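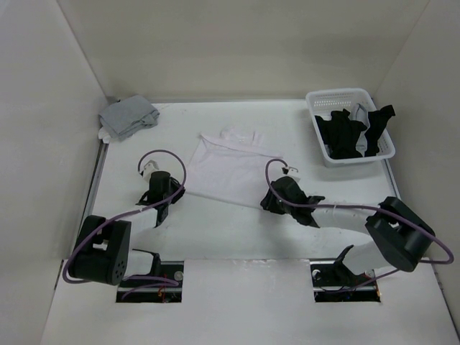

Peça de roupa ao centro da mesa branca, com o cesto do lado direito.

Rirnari - roupa dobrada e por dobrar
Versão de 24 de setembro de 2026

O Rirnari é um conjunto de imagens sobre uma coisa que quase toda a gente faz em casa e que raramente se vê bem documentada: pegar numa peça de roupa, estendê-la numa mesa, dobrá-la e arrumá-la. Começámos em junho com camisolas velhas e ficámos completamente rendidos ao assunto. Há tanto para ver numa manga mal esticada!

Conteúdo
1.674 imagens, de 85 peças de roupa diferentes, repartidas por 12 categorias (t-shirts, camisas, calças, calções, saias, pijamas, roupa de bebé e por aí fora; a lista completa está em categorias.txt). Cada imagem traz uma etiqueta de estado: amarrotada, estendida, dobra parcial, dobrada. As etiquetas foram postas à mão pela Frida Kvaran e revistas pelo Mogens Vídalín, que discordaram bastante sobre onde acaba uma dobra parcial. Quando não chegaram a acordo, o campo "estado" ficou com os dois valores separados por barra.

Organização dos ficheiros
imagens/ - uma pasta por peça, com o código da peça no nome
etiquetas.csv - categoria, estado, tecido, cor principal
categorias.txt - nomes das categorias em português e inglês
dobras.txt - as sequências de dobra que usamos, passo a passo

O dobras.txt é a minha parte preferida. Inclui a dobra em três para t-shirts, a dobra de gaveta (que deixa a peça em pé sozinha) e uma variante para camisas de manga comprida que a Frida aprendeu com a avó e que funciona lindamente em algodão. Em malha grossa nem por isso.

Tecidos
Algodão e misturas de algodão são a grande maioria. Temos pouca lã e quase nenhuma seda. O campo "tecido" vem da etiqueta cosida na peça; nas que já não a tinham, está "desconhecido".

Limitações conhecidas
A mesa branca é ótima para peças de cor e bem menos simpática para roupa branca - o contorno perde-se com facilidade, sobretudo nas golas e nas bainhas. Há 10 peças com padrão às riscas em que as etiquetas de dobra parcial merecem uma segunda leitura. Meias não entram nesta versão. Estamos a pensar nelas, mas emparelhar meias é outro mundo.

Utilização
Pode ser usado e redistribuído livremente, desde que se mencione o nome Rirnari e a versão. Se encontrarem uma etiqueta errada, mandem o código da peça e o nome do ficheiro, que corrigimos com todo o gosto. E se tiverem uma maneira de dobrar lençóis de elástico que resulte mesmo, queremos muito vê-la!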